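Section 3: When the Gripper Clips Something Tall

So you've got the Skeker simulator running, your Zolteck arm loads without complaints, and then on some perfectly ordinary pick the run stops dead with "contact fault, wrist link." Welcome to the club! I get more mail about this one than anything else in the guide, and I spent most of an October chasing it myself, so let me save you the trouble.

What's going on is that the planner cares a lot about the thing you asked it to pick up and very little about what it passes on the way. In the stock Flenard tabletop set, most props are short. A phone lies flat, a paintbrush lies flat, and you can be sloppy with your travel height all day long. Then the shuffle hands you the barber pole, and the wrist goes straight into the side of it.

CAUTION: Sort this out in simulation before you run the same program on a real arm. A fault on screen costs you a restart. On hardware it can cost you a finger linkage, or hurt whoever is leaning in to look.

Before you start

You'll need the Joseph add-on (the collision checker) installed and switched on. Open the Add-ons panel and look for the green dot. If the dot is gray, the checker is loaded but asleep, and every setting below will be politely ignored. Ask me how long that one took to find.

Clearing the fault

1. Press Pause, then Hold. Please don't press Resume yet! The arm still has its old target and will head right back into the prop.

2. Open the log and scroll up to the first contact line. The later ones are usually just the arm complaining about the first one.

3. Note which link it names. If it's a finger, you probably have a grasp problem and want Section 4. If it's the wrist or anything higher up, keep going here.

4. Jog the gripper straight up with the Z control until the contact marker goes away. Straight up only -- sideways moves drag the wrist along whatever it's touching.

5. Open the fingers all the way and click Clear Fault. 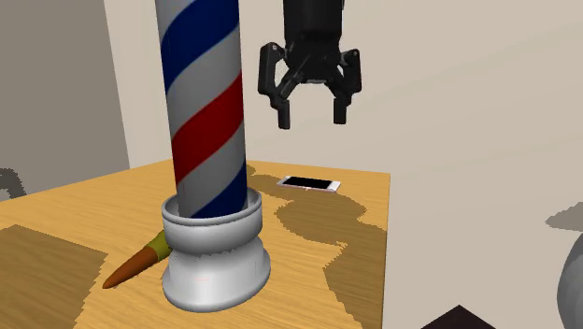 6. Go to Motion > Travel and set Side Clearance to 157 millimeters. That's the number I landed on for the Zolteck wrist with the standard fingers. If you've fitted longer pads, start bigger and work down.

7. Under Obstacles, change Check Mode from "target only" to "all props." This is the setting that fixes things for most people.

8. Set Retries to 3. The default is zero, so the first path that fails the check ends your run.

9. Save the profile under a new name (the stock one gets overwritten when you update, and yes, I learned that the annoying way), then reload the layout.

10. Step through the pick one waypoint at a time at the lowest speed before you let it loose.

NOTE: Raising the travel height won't help much with a prop that stands taller than the arm can lift over. You have to go around it, and that means side clearance.

If it still faults

Check the collision shape of the tall prop. Right-click it and choose Show Hull. On my install the pole's hull had loaded 2 sizes too small, so the checker happily planned a path through the stripes while the physics engine disagreed. Click Rebuild Hull and try again.

If the hull looks fine, look for a stale path. The planner keeps old routes around and will reuse one if the target hasn't moved, even after you've changed the clearance -- Motion > Clear Cache takes care of it.

Once everything seems happy, I leave a batch of 500 shuffled layouts going overnight with Stop On Fault turned on. If it's still going in the morning, I copy the profile over to the real controller and go on to the speed limits in Section 5.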